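Wholesale Ordering: Frequently Asked Questions
Willov Specialty Foods, Trade Accounts Department

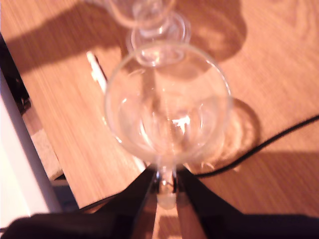
The answers on this page apply to restaurants, grocery stores, delicatessens and caterers that buy shelf-stable goods from Willov by the case. Retail customers should refer to the terms printed on their receipt. Last revised February 4, 2026.

OPENING AN ACCOUNT

Who may open a trade account?
Any business holding a current resale certificate or food service license may apply. Nonprofit kitchens and schools may apply with a letter on official letterhead. We do not open trade accounts for private individuals.

How long does approval take?
Most applications are reviewed within 4 business days of receipt. Incomplete applications are returned to the applicant and are placed back in the queue when resubmitted.

Is there a minimum order?
Yes. The minimum opening order is $400 before tax and freight. There is no minimum on later orders, although orders below $400 are charged a handling fee, shown at checkout.

PRODUCTS AND PACKING

How many items do you carry?
The current list contains 133 items, including pickled vegetables, fruit preserves, grains, honey, dried mushrooms and cooking oils. Rye crispbread and lingonberry preserves are shipped to us from a packer in Riihimäki, Finland. The Cematia line of roasted peppers and eggplant spreads was added in January.

Can I order less than a full case?
Jarred goods are sold by the full case only. Grains and dried mushrooms may be ordered by the individual bag. The unit of sale is stated beside each item on the price list.

May I combine different flavors in one case?
No. Cases are sealed by the packer and are not opened at our warehouse. Customers who wish to try several flavors may request a sample carton once per calendar year.

Why does the weight on the list differ from the weight on the label?
The price list gives net weight. Some imported labels show both net and drained weight, and the drained weight is lower for goods packed in brine, oil or syrup. Freight is calculated on gross weight.

Where can I find ingredient and allergen information?
Specification sheets are available on request for every item. Please quote the item code. Recipes and packing sites may change between production lots, and the label on the product received takes precedence over any earlier sheet. Technical questions are handled by Bouchra Mahrous, Product Compliance.

How much shelf life will remain on delivery?
Preserves and pickles are shipped with at least six months remaining. Items with less time remaining appear on the short-date list at a reduced price and may not be returned.

DELIVERY

Where do you ship from?
All orders leave from our Zescombe warehouse. Customers may also collect their orders there by appointment. Please bring the order number and a photo ID.

When is freight free?
Freight is waived on orders of $2,000 or more delivered to a single address with a loading dock. Liftgate service and inside delivery are charged separately.

Do you ship glass jars in winter?
Yes, but goods packed in water or brine are held during periods of severe cold unless the customer requests heated freight. The customer will be notified by email if an order is held.

PAYMENT AND CLAIMS

What forms of payment are accepted?
First orders must be paid in advance by card or bank transfer. Approved accounts may then request net 30 terms. Credit applications are reviewed by Konrad Brunner, Accounts Receivable.

What should I do if jars arrive broken or leaking?
Note the damage on the delivery receipt before signing it, keep the outer carton, and send photographs to the claims desk within two business days. Claims must include the lot code. Do not return damaged goods unless instructed to do so.

Can I cancel or change an order?
Changes are accepted until the order has been released for picking. After release, a restocking charge applies. Special orders may not be canceled.

How will I be informed of price changes?
Account holders receive a revised price list by email before new prices take effect. Confirmed orders are invoiced at the price shown on the confirmation.

Whom should I contact with other questions?
New accounts: Ho-yin Chien
Freight and collection: Kwesi Ansah
Please include your account number in all correspondence.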